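Clitomgate Robotics Club: Unloading the glass rack, step by step

Last updated August 26, 2022

These notes are for second-year members working on the glass rack task at the small arm bench. You should already be able to home the arm, drive it with the handset and save a demonstration. If you can't, do the Duman starter sheet first.

The task is to take plastic wine glasses out of the gold wire rack one at a time and put them down on the black marble-pattern top. A run is scored on glasses released cleanly on the table. The time limit is 310 seconds, and the clock starts when the arm leaves home.

Step 1. Set up the rack

Put the rack near the wall with enough room for the wrist to turn. Load the glasses on their sides and check that each one is sitting in the wire. Open the wrist camera view on the laptop and leave it open for the whole session.

Step 2. Line up on a stem

Bring the arm in with the fingers nearly closed. The gap between the tips is your sight. Centre it on the glass you want, back off a little, then open the fingers to go in for the grip.

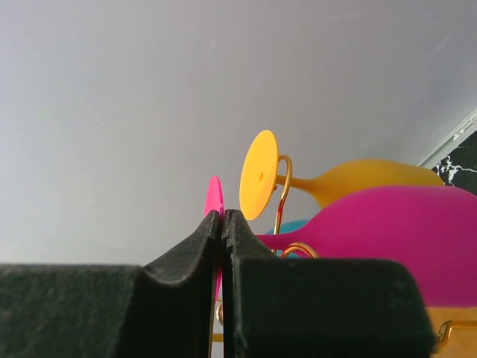 Fingers nearly closed in front of the rack, with the foot of the pink glass showing at the gap.

Pick the glass that has nothing resting over it. The wire curls around the stems will catch a fingertip if you come in at a slant, so keep the approach straight. Grip force 8 works for these glasses. At 13 the bowl flexes and the glass springs away when you let go.

Step 3. Lift and carry

Lift until the foot is clear of the wire before you move sideways. New drivers tend to do both at once and drag the rack along with the glass. If the rack moves, stop the run, put the rack back on its marks and start again. Don't try to correct for it with the handset.

Step 4. Release and back off

Lower the glass until it touches, open the fingers wide, and go straight up. Keep the released glasses on one side and leave open table between them and the stand. You will need that space for the wrist on the next trip. 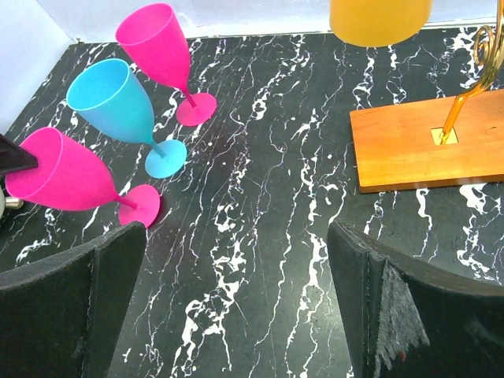

Step 5. Check the view before the next pick

Look at the camera view before every pick, even when you are short of time. You want to know where both fingertips are in relation to the nearest glass. It is easy to watch the glass you are after and clip one you have already put down.

Check the finger pads between runs as well. If the fabric is fraying, trim the threads or change the pad. Spare pads are in the Soltier drawer. Cut them to the width of the finger and press them on for a full minute.

Glasses on their sides are harder to pick again than standing ones. If the session calls for a second pick from the table, go for the rim or the stem, whichever you can reach without crossing another glass. With a fingertip over the near glass, raise the arm first and then swing.
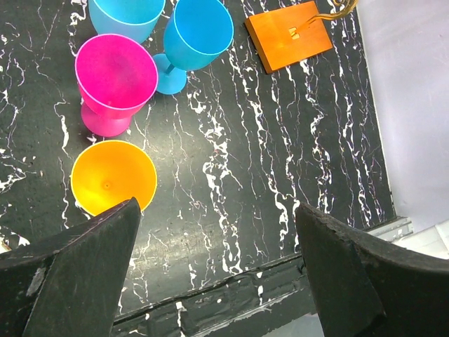 Arben Babić disagrees with the advice on rims. He would always take the stem on a second pick, even if it means a longer way around, as a rim grip lets the glass twist in the fingers and you lose more time fixing the angle than you saved.

Both ways are allowed under the club rules. Try each for 2 runs and write the times in the log.

Step 6. Save the run

Name the file with your initials and the run number and save it to the Dimis folder. Keep failed runs too, with a short note on which step went wrong. Send the arm home, switch off at the bench and put the glasses back in their tub. The next sheet, on loading the rack, will be up in December.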